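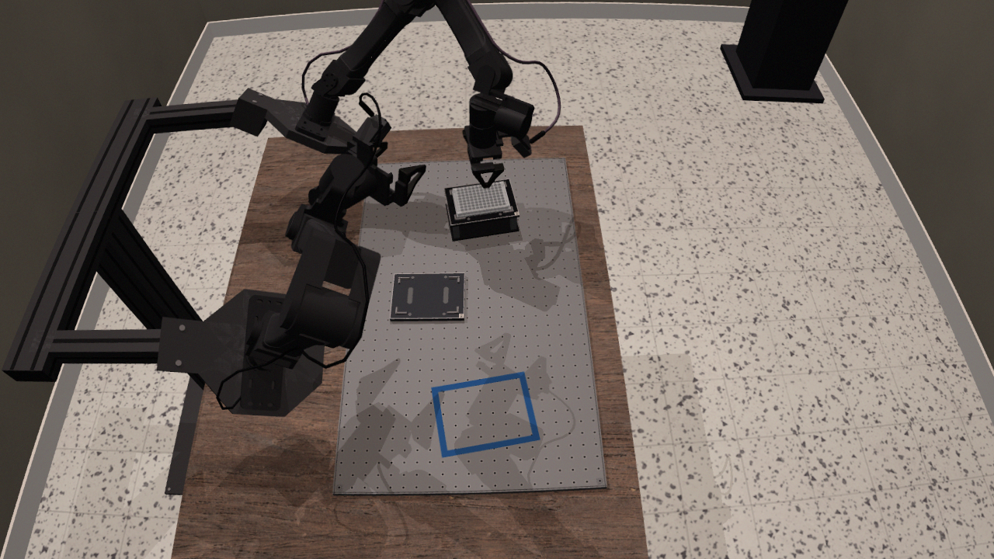

Margit Dudás

18. Oktober 2019

Widerruf bei Online-Kauf, Händler zieht Wertersatz ab

Hallo zusammen,

ich habe im Shop von Paiva eine Küchenmaschine der Marke Ivik bestellt und nach neun Tagen widerrufen. Der Widerruf ging per Mail raus, der Eingang wurde mir am selben Tag bestätigt. Das Gerät habe ich einmal ausgepackt, Teig geknetet, die Schüssel gespült und alles wieder in den Originalkarton gelegt.

Jetzt kommt die Abrechnung: Vom Kaufpreis werden 60 Euro als "Wertminderung durch Ingebrauchnahme" einbehalten. Außerdem will der Shop die Versandkosten der Hinsendung nicht erstatten, weil die "Leistung bereits erbracht" sei. Die Rücksendung habe ich selbst bezahlt, das stand so in der Widerrufsbelehrung und ist für mich in Ordnung.

Muss ich den Abzug hinnehmen? Und wie geht man am besten vor, ohne gleich zum Anwalt zu laufen?

Gruß
Margit

kessel_west schrieb:

Zwei getrennte Fragen.

Hinsendekosten: Die muss der Händler erstatten, § 357 Abs. 2 BGB. Ausnahme ist nur der Aufpreis, wenn du Express oder etwas Ähnliches gewählt hast. Die Standardlieferung bekommst du zurück, egal was in deren AGB steht.

Wertersatz: § 357 Abs. 7. Den gibt es, wenn der Wertverlust auf einen Umgang zurückgeht, der zur Prüfung der Ware nicht notwendig war. Maßstab ist ungefähr das, was du im Laden hättest machen dürfen. Teig kneten gehört da eher nicht dazu.

Randnotiz77 schrieb:

Das mit dem Laden ist mir zu streng. Bei der Wasserbett-Entscheidung des BGH durfte der Käufer das Bett aufbauen und befüllen, und der Händler musste trotzdem voll erstatten. Wie soll man denn eine Küchenmaschine prüfen, ohne sie einmal laufen zu lassen?

kessel_west schrieb:

Die Entscheidung war von 2010 und zum alten Recht. Und laufen lassen ist etwas anderes als Lebensmittel verarbeiten. Im Laden steht ein Vorführgerät, da kannst du einschalten und die Stufen durchprobieren. Brotteig macht da keiner.

Randnotiz77 schrieb:

Der Gedanke dahinter ist aber weiter brauchbar. Im Gesetz steht "Beschaffenheit, Eigenschaften und Funktionsweise". Die Funktionsweise einer Knetmaschine ist Kneten. Ich würde den Abzug nicht akzeptieren.

Margit Dudás schrieb:

Danke euch beiden. Express war es nicht, ganz normaler Versand. In der Belehrung steht der Satz zum Wertersatz drin, ich habe eben nachgesehen. Eine Begründung, wie die auf 60 Euro kommen, steht in der Abrechnung nicht. Sichtbare Spuren hat das Gerät keine.

Flurfunk_HB schrieb:

Dann würde ich genau dort ansetzen. Der Händler muss darlegen und beweisen, dass ein Wertverlust da ist und woher er kommt. "Ingebrauchnahme" als Stichwort reicht nicht. Schreib hin: Bitte um Nachweis der Wertminderung und der Berechnung, Frist zwei Wochen, dazu Erstattung der Hinsendekosten in derselben Frist. Per Einschreiben, Kopie behalten.

Torfstecher schrieb:

Ich verkaufe selbst online (Gartengeräte, kleiner Laden) und sehe das anders als die meisten hier. Ein Gerät, das mit Lebensmitteln in Kontakt war, kann ich nicht mehr als neu verkaufen. Das geht als B-Ware raus, mit Abschlag. Den Abschlag trage im Moment oft ich, weil mir der Streit zu teuer ist. 60 Euro finde ich je nach Kaufpreis nicht unverschämt. Was hat die Maschine denn gekostet?

Bei den Hinsendekosten liegt Paiva allerdings falsch, da gibt es nichts zu diskutieren.

Margit Dudás schrieb:

Das Modell lag etwas über 200 Euro.

Torfstecher schrieb:

Dann ist es fast ein Drittel. Das ist viel für einmal Teig. Ich nehme "nicht unverschämt" zurück.

kessel_west schrieb:

Dem Grunde nach bleibe ich dabei, dass Wertersatz möglich ist. Der Höhe nach müssten sie das belegen, da stimme ich Flurfunk zu.

Linde_K schrieb:

Hatte mit Flotel im Februar einen ähnlichen Fall, da ging es um einen Staubsauger. Erst sollte ich einen Pauschalabzug zahlen, nach dem zweiten Schreiben kam der Rest ohne Kommentar auf das Konto. Hat Paiva eigentlich innerhalb von 14 Tagen nach dem Widerruf gezahlt? Die Frist gilt auch, sie dürfen nur warten, bis die Ware da ist oder du die Absendung nachweist.

Margit Dudás schrieb:

Der unstrittige Teil ist pünktlich gekommen.

Randnotiz77 schrieb:

Wenn sie auf das Schreiben nicht reagieren: Verbraucherzentrale oder Schlichtungsstelle. Bei der Schlichtung muss der Händler aber mitmachen wollen, schau ins Impressum oder in die AGB, da muss er angeben, ob er teilnimmt.

Flurfunk_HB schrieb:

Mahnbescheid geht auch, bei dem Betrag sind die Gerichtskosten überschaubar. Aber erst die Frist setzen und ablaufen lassen, damit der Verzug sauber ist.

Margit Dudás schrieb:

Rechtsschutz habe ich über die Protimura, allerdings mit Selbstbeteiligung, das lohnt hier nicht. Ich schreibe heute den Brief, so wie Flurfunk es vorgeschlagen hat, und verlange die Hinsendekosten getrennt vom Abzug. Melde mich, wenn eine Antwort da ist.

kessel_west schrieb:

Getrennt ist gut. Im Brief den § 357 Abs. 2 nennen und die Bankverbindung nicht vergessen, falls du per Kreditkarte gezahlt hast und die inzwischen eine andere ist. Grundsätzlich müssen sie über dasselbe Zahlungsmittel erstatten, wenn nichts anderes vereinbart wird.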